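Robot Software Studio, Unit 8: From Two-Handed Demonstrations to a Plan
Handout for 4th December

Welcome back, everyone! Last time we got the Primo perception node running on single objects, and I know plenty of you were itching to move on to two hands, so that is where we are going (bring your laptops charged, please, the outlets along the wall are as moody as ever).

Our material is the Mallcombe tumbler set, which holds 296 short clips of people handling drinkware on tabletops. You will label 12 of them before the lab.
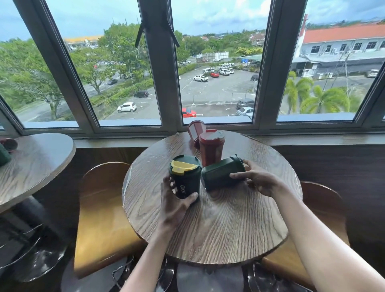
The first thing your labeler has to settle is pose. An upright tumbler and one lying on its side need different grasps, so "green tumbler" by itself is a poor state for a planner. Please store the class, the color, the long axis and which hand, if any, is touching it. Two tumblers of the same color will also swap identities in the tracker the moment a hand covers one of them, and I would much sooner see you write "unknown" for a few steps than guess!

Once you have states, segment the clip. Munshi, our segmentation tool, proposes a boundary wherever hand contact changes, and it is a bit too eager. Expect to merge quite a few of its pieces by hand.
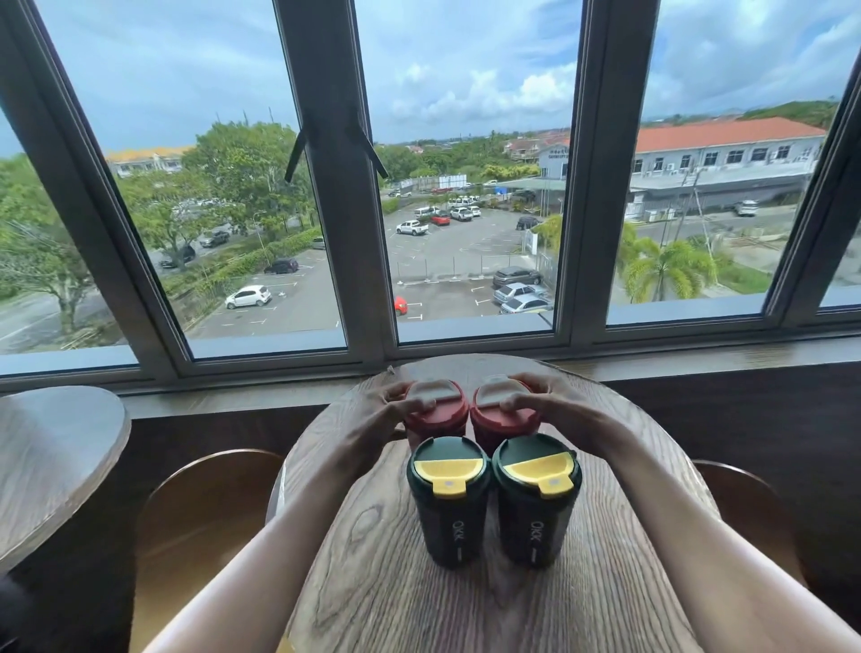

A goal is best written as relations between objects: red beside red, green beside green, the green pair in front, everything upright. Notice that nothing in there is a coordinate, so the same goal still makes sense if the table is moved or the camera tilts. Badard will take those relations and search for an order of moves. Put the back row first in your hand-written plan and compare it with what the planner gives you.

For the lab, the default search depth is 19, and you can leave it alone until part 3. Plans longer than 8 moves usually mean a contact label is wrong somewhere, so check your labels before you touch the planner settings. The reading is the same chapter on symbolic states you had in August.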